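Lerico Community Kitchen, Birnport
Progress report to the Jaber Fund
Reporting period: January, with notes up to Thu 17 February

Summary

Work on the dining side of the kitchen is mostly done. The tables have been cleaned down and given new coverings, the chairs have been sorted, and the shelving order has been placed. The serving hatch is behind schedule and will carry over into the next period. Spending to date is $2,898, within the amount released for this stage.

Tables

The grant application listed nine tables for repair and covering. One had a split leg that our joiner did not think was worth fixing, so we took it out of use and went ahead with 8. The remaining tables were washed with sugar soap, tightened at the corners and left over a weekend before anything was put on top of them.

We had planned to use plain white coverings. When the samples came from the supplier in Andham, the people who eat lunch here were asked to choose between plain, a blue check and a floral. The floral won by a wide margin. It costs the same per yard as the check and a little more than the plain, and the difference has been taken from the line for small fittings.

The first coverings were cut too short on the long sides and had to be redone. The supplier replaced the material at no charge but delivery took an extra week. The short pieces have been kept and will be used to line the cutlery drawers.

Chairs

All the chairs were checked for loose joints and worn feet. Those that wobbled were glued and clamped. New felt pads were fitted throughout, which has cut down on the noise during the lunch sitting. We bought a box of 200 pads and have enough left over to replace any that come off this year.

Two of the stacking chairs are still waiting for seat screws in the right length. They are stored in the back hall with a label on them.

Floor and lighting

The floor was stripped and sealed in the second half of January. This meant closing the room for three lunches, and meals were handed out from the side door on those days. The sealer has held up well near the entrance. There is some scuffing by the hatch where the trolley turns, and we will put down a mat there.

The light level is still uneven across the room. We have asked for a price on moving one fitting and will include it in the next report if it is more than the contingency can cover.

Table coverings

The new material is white with a botanical print of peach roses, gray ferns and small clusters of tiny flowers in gray, lavender and bluish tones. Staff have been asked to wipe it with a damp cloth and mild soap after each sitting and to put trivets under anything coming straight from the stove.
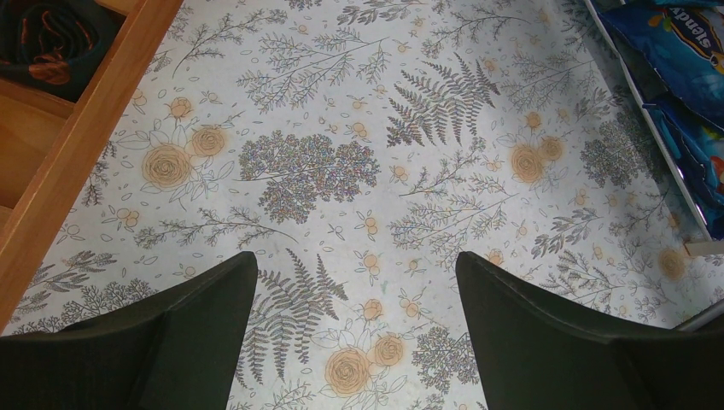 Floral table covering chosen for the dining area.

We would like to see how it wears through the spring before ordering spare yardage. The supplier has said the pattern will stay in stock – we have this by email but have not paid to reserve any.

Delays and changes

The serving hatch has slipped. The counter top was delivered in the wrong depth and went back, and the replacement has no firm date yet. Lunches are being served from a folding table for now, which works but leaves less room for the line.

The shelving will go on the north wall instead of the east wall, as the east wall has pipes behind it. There is no change to the cost.

Next period

Fit the counter top and finish the hatch.
Put up the shelving and move the dry goods out of the back hall.
Repair the two remaining chairs.
Lay the mat by the hatch.
Get the price for the light fitting.

We are not asking for any additional funds at this time. Receipts for the tables, chairs and floor are attached to the financial form, and the receipt for the shelving deposit will follow when Lerico's bookkeeper has it from the store.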